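Home | News | Community | What's On | Contact

Lulach household swap table to reopen with longer hours

March 27, 2021 - 2 min read

The household swap table at Lulach hall will reopen next month with longer hours and a new rule on opened goods, the organisers have confirmed.

The table, which lets residents leave small items they no longer need and take away others free of charge, has been closed over the winter. It will now run on two afternoons a week instead of one, and people will be able to drop things off at the side door in the morning.

A total of 721 items were handed in during the last season, and 655 of them found a new home. The remainder went to the charity shop in Brodosow or, where they were broken or past their date, were thrown away.

Kitchen things made up the largest group, with 231 pieces of crockery, glassware and cutlery. Toiletries came second. Toys, balls and garden bits were also popular and rarely stayed out for more than an afternoon.

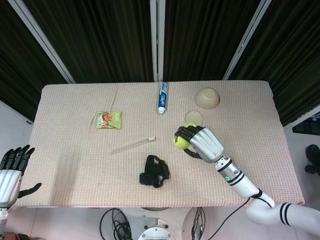
The swap table takes small household goods of nearly any kind, provided they are clean and one person can carry them. Larger furniture and anything with a mains plug will still be turned away. Items are set out on a cloth with space between them, so that visitors can look without having to dig through boxes. A typical mix might be a tube of toothpaste, a beige bowl turned upside down, a small clear cup, a packet of snacks and a tennis ball. Bowls and cups should be washed before they are brought in, as the hall kitchen is not available for this.

Under the new rule, food and toiletries will only be accepted if they are unopened and still in date. Last year several part-used bottles and jars were left at the end of the day and had to be emptied before they could be recycled. Anyone who is unsure about an item is asked to check at the door before leaving it.

Visitors may take up to 7 items each time they come. The limit used to be lower, but it was raised after a number of families said they were setting up home and needed several kitchen pieces at once. There is no need to bring something in order to take something, and no names are written down.

Glasses and other breakable things should be wrapped in newspaper or a tea towel. Bags will not be supplied this year - residents should bring their own. A small stock of cardboard boxes will be kept by the entrance for heavier crockery.

The hall will limit the number of people inside at any one time, and a queue will be marked out along the path from the car park. Face coverings must be worn indoors unless a visitor is exempt. Those waiting are asked to leave the ramp clear for prams and wheelchairs.

A similar table in Grornden has been running out of doors and is expected to stay open until September. Residents there can drop off goods at either place. The two tables plan to pass surplus items between them, with a van making the trip every second week.

Opening times will be put up on the noticeboard outside the hall and in the window of the post office.

Share 7 | Comments 0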